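4.2 Rehearsal in simulation

The shared workshop in Prestcombe closes at 8 on weekdays, and the two-armed build occupies the only bench near a decent outlet. Most of our development therefore happened at home, on a desktop machine belonging to the second author, whose family had been promised it would be used for taxes. We wrote a small simulator, Vulico, and gave it one requirement: a control script that ran there should run on the hardware without edits. It met this requirement on the third attempt, in November.

Rooms are generated from a parts list, furnished, and handed to the robot with no instructions about decorum. Figure 3 shows one of them from the head camera. 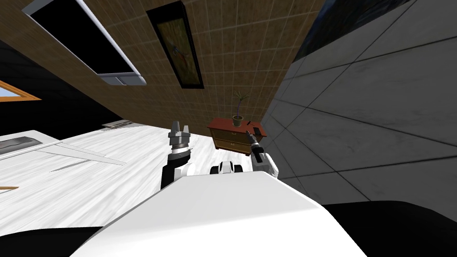 Figure 3. Head camera view in a generated room, both arms raised.

Camera tilt was the parameter we argued over longest. Ristić wanted it fixed, on the grounds that the bracket on the real robot is fixed, or was until Unnithan leaned on it. Lis wanted it sampled fresh for every run, and got his way after we compared the two settings. In the view of Figure 3 the cabinet, the tiled wall and the floor all run at steep angles, and the robot's own white body takes up much of the lower part of the image. A policy trained only on level views had no idea what to do with such a room. It tended to reach for where a drawer would be in a house built by sober people. With sampled tilt, the same network completed 52 more drawer tasks out of 1072, a gain we find modest and Lis finds decisive.

Plants were a late addition. We had assumed that anything standing on top of a cabinet was decoration and could be left out of the collision check, which saved time on every step and cost us a basil at the workshop. Potted plants are now solid in Vulico, stems included, and a run that touches one is scored as a failure. The basil's owner has asked that this be stated in print.

We did not model cable drag. The real left arm trails a bundle that catches on the bench vise, and no amount of rehearsal in a room without a vise will teach it otherwise. Section 5 describes the zip ties.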